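To: Gripper Evaluation List
From: Valquíria Figueiredo
Date: May 30, 2023
Subject: Re: Pad material for the hand-held units, second round

Dear colleagues,

Thank you for the comments on the interim note. I am replying to the list so that the answers are available to all participating sites. The message from the Helwood group is quoted first, and my responses follow it.

> We have read the interim note on the two pad types and have three
> questions before we commit our share of the budget.
>
> First, the note says that the ridged pads are preferred for cloth,
> but the comparison table covers rigid items only. Are the cloth
> results available?
>
> Second, our operators find that the fingers must be opened very wide
> to take up a folded item, and that the linkage then feels stiff.
> Is this known?
>
> Third, will the Zustadard controller be supported for the arm-mounted
> version, or should we plan for the Căpraru unit only?
>
> Helwood site, evaluation group

On the first question, the table in the interim note was prepared in January, before the household textile sessions had begun. Those sessions are now complete at 2 of the 4 sites. Each site recorded 92 grasps per pad type, using the object list circulated with the protocol. The smooth pads performed acceptably on thick items such as towels and folded garments. On thin cotton they tended to slide across the upper layer without gathering it, and operators compensated by pressing harder into the surface beneath. The ridged pads gathered thin cloth with less downward force. They also took up two layers when only one was wanted more often than the smooth pads did, and sites whose tasks involve separating layers should weigh this before ordering.

The full results will be placed in the shared folder once the remaining sites have reported. Until then I would ask that partial figures not be forwarded outside the list.

On the second question, the stiffness has been reported by one other site. Fillora, which assembles the hand-held units for the project, has advised that the pivot bolts on the finger linkages may be tightened beyond the intended setting during a pad change. Please check that each finger moves freely through its whole range before a session, and loosen the bolts slightly if it does not. Fillora asks that the two fingers be adjusted as a pair. A unit with one stiff finger and one free finger closes off center, and the resulting recordings are difficult to compare with those from the other sites.

The wide opening itself is expected. The protocol calls for the operator to approach soft items with the fingers fully spread, to pause over the item, and only then to close. Several recordings submitted this spring omit the pause. They have been kept, but they are marked separately and do not count toward the site totals.

On the third question, both controllers will be supported on the arm-mounted version. The Căpraru unit will be tested first, as its mounting plate is already available. The Zustadard controller requires a different cable and a change to the closing-speed settings – the present values are too fast for cloth. Sites that already own a Zustadard controller need not replace it.

One further matter concerns the choice of surfaces. Some sites have carried out all textile grasps on a bare table. The protocol asks that at least half be carried out on bedding or another soft surface, with patterned and plain fabrics lying together. A soft surface gives way under the pads, and the difference between the two pad types is much easier to measure there. Sites that have completed their sessions on tables only are asked to contact me directly so that a supplementary session can be arranged.

Replacement pads may be requested through the usual form. Please state the pad type and the number of units in use at your site.

With kind regards,

Valquíria Figueiredo
Coordinator, Gripper Evaluation

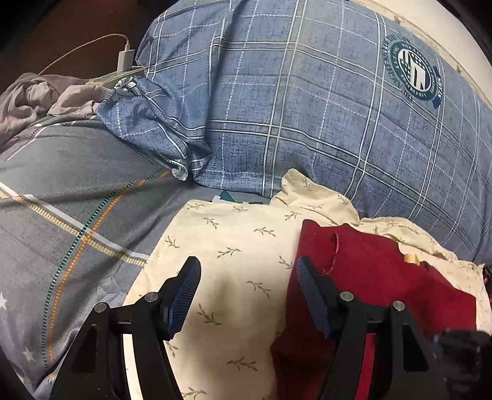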